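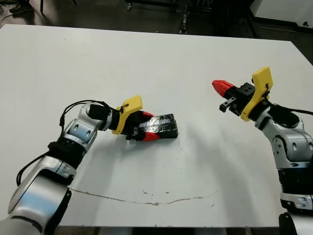 *Table 2, wrapped piece during the Saturday session. Black tape, glossy finish, wrapping visibly crinkled.*

**Wrapping and packing log, Justholm workroom**
Entered by Chinyere Akande. Read and initialed by O. Igwe.

**Purpose.** To settle the wrapping method for the rectangular pieces before the Evedar order is packed. Two tapes are under comparison: the glossy black tape already in stock and the matte tape supplied by Bassey.

**Materials.** Forty pieces were issued from the Ernstead shelf. Seven were set aside before work began on account of chipped corners and are recorded on the returns sheet. The remainder were wiped down and left under the cloth until needed.

**Method.** The tape is laid along the long side first and then carried over both ends. Each turn overlaps the previous one by half the tape width. The final edge is to finish on the underside and be pressed flat with the bone folder. Mr. Yurt requested that the tape be cut with the shears only. Torn ends were the subject of his note in June and are not to be repeated.

**Observations.**

The glossy tape creases readily at the corners. Under the ceiling lights every wrinkle shows as a bright line, and faint white streaks appear along the surface. It has not been established whether these are a fault in the tape or merely reflection. Mr. Nwachukwu is of the opinion that they are reflection. The undersigned would prefer to see a piece examined by the window before this is entered as a finding.

The matte tape hides creases well but is stiffer and slower to apply. Thirteen pieces were wrapped in matte and eight in glossy before the session closed. Two of the matte pieces lifted at the end fold and were rewrapped.

The white table is satisfactory for this work. Dark scraps of tape are easily seen against it and can be cleared between pieces. Adhesive residue should be removed with the citrus cleaner. The blue solvent has dulled the top of Table 4 and has been withdrawn.

**Points outstanding.**

- Bassey to confirm the width of the next matte delivery. The last rolls were narrower than those ordered.
- Window inspection of one glossy piece, C. Nnaji to carry out.
- Corner fold to be redrawn on the instruction card. The present drawing shows the second turn going the wrong way.
- Decision required on whether the label is placed over the tape or beneath the last turn. Evedar has accepted both in the past.
- Shears from Table 2 to be sharpened.

**Note added 4:15 p.m.** Mr. Igwe asks that wrapped pieces be laid flat in the carton with a sheet of paper between layers. Glossy surfaces placed face to face were found to cling when the trial carton was opened. Unwrapped pieces are to go back to the Ernstead shelf, second level, with the issue slip attached.

C.A.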